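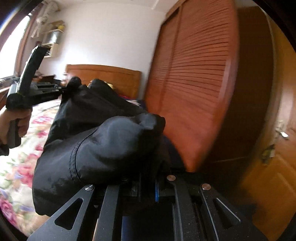

July, sourdough notebook, evening

Fed the Pomard starter at 7 a.m. and it had doubled by noon, which is the fastest rise I've had out of it all summer. So happy with this one! It smells like yogurt and green apple, a little sharper than last week, and the bubbles go all the way down the glass.

Flour

Switched from Sutter bread flour to the Roseo whole wheat for 24 percent of the mix. The Roseo drinks a lot more water than I planned for (dough felt stiff as clay at first), so I worked in another splash after the rest and it loosened up beautifully. Total dough weight came out at 1,566 grams, enough for two loaves and a small roll to tear open early.

Bulk and shaping

Kitchen was warm, so I cut bulk to five hours. Four folds, the last one very gentle. The dough was jiggly and domed at the edges, with big blisters on top. Shaping went better than it has in ages! Into the baskets, then the fridge for around 12 hours.

Left to do tonight:

- rinse the rice flour out of the spare basket
- sharpen or replace the scoring blade
- write the Roseo bag price on the shelf card
- put the navy jacket with the snaps away
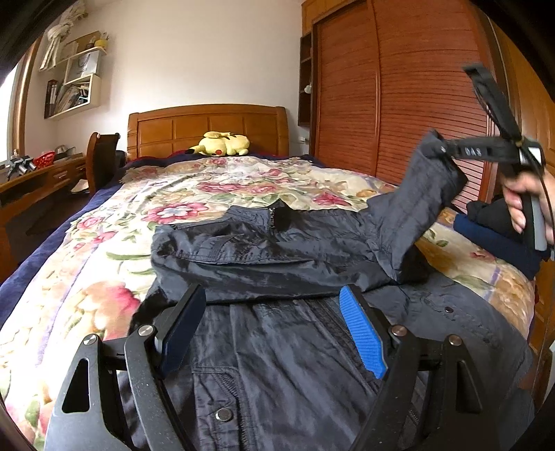 - top up the rye jar

Bake plan

Oven on early with the Arnineo pot inside, lid on for the first half. I want to try one deep slash on loaf A and a leaf pattern on loaf B, same dough, same oven, and see which opens up more. If the crumb is tight I'll blame the short bulk and go longer next time. If it's open, the next batch gets more whole wheat, maybe a third.

Also: the scale drifts when the battery is low. Check it before weighing salt.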